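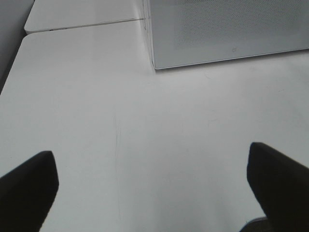
Frida Hauksdóttir 的意见是先别急着上抛光膏:白台面上的发丝痕,多半一半是划伤、一半是痕里积的灰,先洗干净再谈深浅,洗之前测的数都不能用。她还提醒,抛光会把局部光泽抬高,侧着看反而比原来的痕显眼,以后再想退回去就难了。

照她说的顺序做。原计划上午直接试抛,取消。

2019年1月15日 星期二
工位:Rao 间,靠墙的白色拼台,前后两段
事项:台面清洁、细痕评估、拼缝高差、灰色孔板底边处理
用品:Tronus 中性清洁剂、去离子水、超细纤维布(新拆,未过水)、美纹纸、塑料塞尺、刀口尺、手电、放大镜

一、起始状态

前段台面整体干净。中间一带有浅的污印和擦拭痕,分布散,没有明显边界。中部有一条细痕,大致前后走向,往操作者一侧延伸,走线略有摆动,颜色比台面稍深。右侧孔板下方另有几处很淡的擦痕,正上方看勉强能辨,不成形。

后段与前段之间为直缝,两段在左端相接处的角都是小圆角。后段的圆角向左略微探出。这一点以前没人记过,装配单上写的是"齐平",等下单独量。

室灯全开时上述痕迹都很淡。关掉靠门一排灯,手电贴着台面从左侧打过去,细痕就清楚了。以后评估一律用这个打光方式,灯位在墙上贴了条,手电搁在左边沿的美纹纸标记上,不要手持。手持的时候角度一变,同一条痕能看出三种深浅,上次和 Frida 两个人对不上数就是这个原因。

二、清洁

第一遍:干布除尘,单向,从后往前,不来回。每推一次换一个布面。布上有少量灰色粉末,疑为孔板边上掉下来的或者鞋底带进来的,未分析。

第二遍:清洁剂兑去离子水。Tronus 瓶身上的浓度范围偏宽,取下限,每 100 毫升水加一瓶盖,瓶盖没有刻度,这个做法不严谨,下次换注射器。液体喷在布上,不喷台面。理由写给后来的人:拼缝会吸水,喷台面的话液体沿缝往里走,从外面擦不到。

第三遍:只用去离子水,换新布,去残留。

第四遍:干布收干。

四遍之后静置 23 分钟再看。间隔时间没有讲究,去楼下领塞尺来回就是这么久。

结果:中间那一带污印大部分去掉,剩下的是擦拭痕,换了角度仍能看到弧形纹理。估计是以前清洁剂没过清水留下的膜。对左半边加做一遍清水,膜变淡;右半边没做,留作对照。交界处贴了一小段美纹纸,请勿撕。

细痕洗后颜色变浅,与 Frida 的判断一致。痕内确有积灰。长度和走向没有变化。

三、细痕评估

指甲横过细痕,靠后的一段没有手感,靠前的一段有轻微的挂。来回做了几次,感觉稳定。放大镜下靠前段能看到一侧有极窄的翻边,另一侧平。翻边方向一致,说明是一次拖过去的,没有反复。拖的时候手不稳,或者物件本身在转,所以线是摆的。

来源没有结论。去年 August 的台面检查表上,这一格填的是"无",但那次检查用的是顶灯,没有侧光,所以"无"只能当作"顶灯下看不见"。不能据此推断是八月以后划的。检查表的栏目要改,加一栏写照明条件。

沿细痕长度方向取了量。钢直尺贴着台面怕再添一道,改用软尺,下垫纸。线是弯的,量的是两端直线距离,62 毫米这个数只对应侧光下能连续看到的那一段,两头还有断续的,没计入。

处理意见分三种,写下来备选。

甲,不处理。现阶段功能上没有影响。平面度不受影响,放夹具、放托盘都不会卡。缺点是积灰,白台面上会慢慢变深,定期擦就行。

乙,只处理翻边。用硬质橡皮或者塑料刮片顺着痕轻推,把翻起的部分压平或去掉,不碰周围表面。Gristamwood 售后回信里提过类似做法,但他们说的是台边,没有讲台面中部能不能用,已经去信再问。

丙,局部抛光。暂不考虑,理由见开头。

倾向乙,等回信。等回信期间按甲。

补一句:有人建议用白色修补笔填。在后段靠墙、平时压在东西底下的位置试过一小点,干后偏黄,边缘有一圈亮。已用酒精擦掉,擦掉后该处无异常。修补笔这条不再试。

四、拼缝

缝本身是直的,目视宽度均匀。问题在高差。

刀口尺横跨拼缝,侧光从后面打,看透光。靠左圆角处透光最明显,往右靠近孔板处基本不透。也就是说两段台面左边有高差,右边平,后段略有扭转。塞尺读数如下,都是三次取中间值,单位丝:

左端圆角旁 12
中间 7
孔板旁 塞不进

前段低,后段高。用手掌从前往后推,左端能感到台阶,从后往前推感觉不到。推托盘的时候一般是从前往后,所以左端确实会磕。之前大家说"托盘走到左后角会顿一下",就是这里。原来怀疑是脚垫,把托盘脚垫换过一轮,没有改善,那批脚垫可以换回来。

后段圆角向左探出的问题:用直角尺靠前段左边沿往后延,后段角部确实超出直角尺的边。这个量不大,但圆角的弧面和直边之间找基准困难,连着量几次对不拢,不记数。先定性写"后段偏左"。结合高差看,后段应该是安装时整体往左推了一点,同时左侧支脚调高了。

支脚在台下,能看到锁紧螺母。今天没有动。动之前要先把后段上的东西清走,还要和隔壁工位约时间,他们有一路线从后段下面走。

调整顺序预先写好,免得到时候现想:

松锁紧螺母,左后、左前各松半圈,不要全松。
先降左前支脚,刀口尺跨缝复查透光。
左端读数降到塞尺塞不进为止,停。
复查右侧,右侧如果翘起来,回调左后。
高差消除后再推正左右位置。次序反过来会带着台面在缝口上刮。
锁紧,静置一夜,第二天复测再签字。

水平仪只做参考。这张台子的用途对绝对水平没有要求,要求的是两段共面。上回有人拿着水平仪把前段调得很正,后段没管,高差可能就是那样出来的,也可能原来就有,没有记录。

五、孔板底边

右侧的灰色孔板在 Prelton 的目录里按背板卖,底边有一道颜色略浅的窄边。孔板与台面相接的位置容易积灰,布伸不进去,用纸片包布推了一遍,带出来的灰和第一遍布上的颜色相同。所以那些灰粉至少有一部分是从这里来的。

孔板下方台面上那几处淡擦痕,方向杂,长短不一,位置都在板子附近。推测是往孔里插挂件时挂件下端碰到台面,或者拆下来的挂件随手搁在这里。推测而已。可以验证:在这一块贴一层透明保护膜,两周后揭下来看膜上的痕。膜已经领了,今天没贴,要等台面上的清洁剂残留确认干净,不然膜下面会起花。

如果确认是挂件造成的,办法有两个:底排孔不用,或者给挂件下端套热缩管。先不定。

孔板本身顺手擦了。孔内没有逐个清,用软毛刷刷了一遍,刷下来的灰直接吸走,没有落到台面。刷之前台面铺了纸,纸上的灰称了一下,天平不跳数,作罢。

六、杂项

超细纤维布的缝边比布面硬。今天第二遍擦的时候缝边朝下拖了一小段,马上停了,侧光检查没有新痕。以后这张台面用无缝边的布,或者折起来把缝边包在里面。现有的缝边布转去擦柜门。

酒精瓶不要长期放在前段。瓶底有一圈凸棱,转动时会磨。给它找了个硅胶垫,放在后段靠墙。

美纹纸在台面上最多留到周末。以前有一条留过头,撕下来胶印擦了很久。今天贴的两处都写了日期,到时候谁在谁撕,撕的时候贴着台面往回折,慢一点。

Frida 下午看过左半边的清洗结果,认为可以,右半边也按同样办法补做。她不同意把细痕长度写进验收表,认为侧光下的可见长度随灯位变,写进去以后会有争议。我的看法是灯位既然已经固定,可以写,注明灯位即可。没谈拢,先记在本子上,不进表。

她另外问到台面边沿要不要一起查。左边沿今天只擦了,没有侧光检查。边沿的圆角处光线绕过去,手电那个固定位置照不到,要另定一个灯位。列入待办。

七、待办

右半边补一遍清水,做完撕交界处的美纹纸
Gristamwood 回信后决定是否做乙方案
与隔壁约时间,调后段支脚
孔板下方贴膜,写贴膜日期
检查表加"照明条件"一栏,旧表不改
清洁剂配比改用注射器量取,配好的液贴标签
左边沿另定灯位,补查
托盘脚垫换回旧的那批,新的收进抽屉

塞尺已还。刀口尺留在 Rao 间柜子第二层,擦过油,用之前先把油擦净,别直接搁白台面上。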